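Newsletter, September: Notes from Prenow

Our visit to the robot workshop

Those of you who put your names down for the outing to Prenow will already have heard most of this on the coach home, but several members who couldn't make it have asked me to write it up, and so I've been at the kitchen table with my notes and a pot of tea trying to do it justice. It was a lovely afternoon. I'll admit I had gone along expecting a lot of noise and flashing lights, and perhaps a bit of a sales talk, and it was a much gentler affair than that.

The Drutdale Repair and Making Club has been trying to arrange a visit to the Dreltilari workshop since before I took over this newsletter. It was Donnie Aitken who finally managed it, after a long run of letters and then one short telephone call which did more good than all the letters together. There was a coach from the hall at one o'clock, and if you were one of the people who brought sandwiches to share, thank you, they were very good, particularly the egg ones.

We were met at the door by Belmiro Teixeira, who runs the open afternoons and who turned out to be excellent company. He grew up above his uncle's furniture shop in Assunção and he still talks about robots the way a joiner talks about chisels, with a good deal of affection and the odd complaint. He took us through the front room, where there is a display of older grippers that you are allowed to pick up (I did, and they're lighter than you'd think), and then into the long room at the back where the demonstrations are held.

The afternoon's subject was the handling of flat-pack furniture parts. Belmiro explained that they like these because everybody has some at home, because they come in awkward shapes, and because a bit of white board is a harder thing for a machine to deal with than it looks. It is shiny on one side and crumbly on the other, the long pieces tip as soon as you take hold of them in the wrong spot, and the holes are never quite where you want them. There was a good deal of nodding at this from our lot. I don't think there was a person in the room who hadn't lost an evening to a bookcase.

He passed a few offcuts along the row so we could feel the cut side for ourselves, all those little flakes pressed together, and asked us to find the middle of the weight with one finger. Several of us dropped ours.
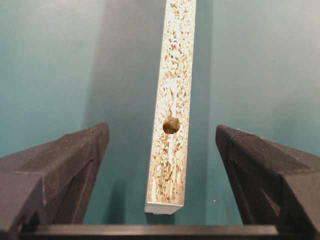
What I had not understood before we went was how much of the work is simply practice. The arms are guided through a job by a person first, again and again, and all those goes are kept so that the machine has something to learn from. Belmiro had the tally for this particular set of exercises written up on the whiteboard: 1,006 goes recorded so far, of which 494 had been done over the summer. He said this quite cheerfully, and then somebody behind me (I think I know who, but I won't say) asked whether anyone had thought of just screwing the thing together by hand. He laughed more than any of us. He said his mother asks him the same question every Christmas.

The part I enjoyed most was the talk about fingers. On these arms there are two to each gripper, black and tapered, and they open and close towards each other like a pair of tongs. I had imagined something more like a hand. Belmiro's view is that two good fingers will do most of what you want in a kitchen or a workshop, so long as you come at the thing from a sensible direction, and that people spend far too much money on thumbs. He also told us that each arm gets its own close-up view from a small camera down by the wrist, while another looks on from higher up, and that for a job with a long thin piece you really do want both. One tells you whether the board is between the fingers and the other tells you where the far end has got to. Anyone who has carried a ladder through a front door will know what he means!

Donnie asked a very sensible question about what happens when a piece slips. The answer was that those goes are kept too, and marked as such, and that they are often the more useful ones. I thought that was rather a comforting thing to hear.

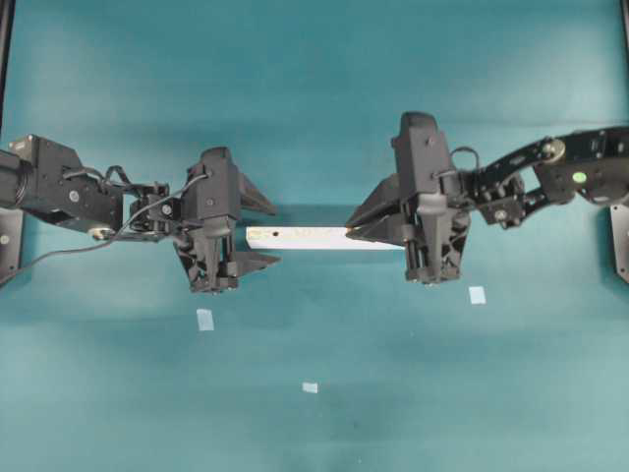
The two arms with the white bar between them, on the teal work surface.

We had tea at half past three in the front room, with a very good almond cake from the bakery over the road, and after that there was a chance for anyone who wished to have a turn at guiding an arm. There was quite a queue. I had my turn near the end and I can report that it is a great deal like trying to do up a button in mittens. Your own arms feel much too quick for it and you find yourself holding your breath. I was given a soft foam block to move from one side to the other, and I was prouder of managing it than I probably ought to have been.

A word for those thinking of going on the next one. The workshop is all on the level and there are plenty of chairs, but the back room is kept fairly cool, so do bring a cardigan. The bus from Drutdale stops 200 yards from the door if you would sooner not take the coach. Entry is £2, which goes towards the tea, and they would be grateful for the right change. Children are very welcome as long as they stay with a grown-up in the back room.

Belmiro has kindly said he will come over to us in the spring and give a talk at the hall, with one of the smaller arms if he can get it into his car. Donnie is looking after the list for that and for the second visit, so please give your name to him at the next meeting, or leave a note in the club pigeonhole. And whoever left a green umbrella on the coach, I have it at home in the hall stand.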